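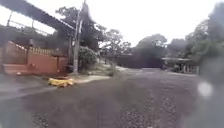 Notebook, access road and yard, May. Started 11 a.m.

Deming wants the state of the surfaces written down before Holst come to quote, so I went out with the tape, the clipboard and Esben, who carried the tape. Scope is the road, the yard at the end of it and the edges. Houses and gates are out of scope, and so, I am told firmly, are my opinions on other people's hedges.

Road first. The gray surface is rough but holding. Worn patches in the near part, with loose gravel lying over them, worst toward the right. Gravel on top of asphalt is a fine arrangement if you are a ball bearing. The pale concrete edge on the left looks smooth and I would leave it alone. Something bright yellow is lying flat at the edge near the utility pole. Esben says plastic sheet, I say deflated pool toy. Neither of us was paid to bend down. Entered as "yellow item, 1."

Sille's old sheet gives the survey length as 119 m. I got 117. She says the tape has stretched, which would explain 2 m if tapes worked that way around. Using hers until somebody walks it again.

Moved on to the yard. No paving except the lighter gray strip in the near left corner. Everything else is gravel and packed dirt, coarse close in and smoother farther back, with a pale strip on the ground just before the low open-fronted building. I wrote "concrete?" next to that and then "ask Konrad." Konrad wrote "ask Antigoni." We have a system.
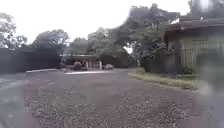 Yard, looking toward the open-fronted building. Coarse gravel nearest, dark wall on the left with its pale curb.

For the quote: regrade the coarse part only. Prorkeo offered to do the whole yard last year and put 54 loads on the estimate, a number I keep on the wall for morale.

Drainage. The form has one box for this and it is the size of a stamp. The water seems to sit in shallow dips and what look like wheel ruts, with narrow darker strips between. Left and center are the bad parts. The right side is duller and has less to complain of. The verge is partly mud.

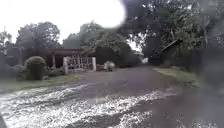
Standing water on the road, near left and center. Rounded shrub and white gate behind.

Levels needed across the bend before anyone talks about a new top layer. Antigoni has the level and says I can have it when I return her other clipboard.

To do: levels, pale strip, clipboard, re-measure the 119. Esben to find out who deals with yellow items.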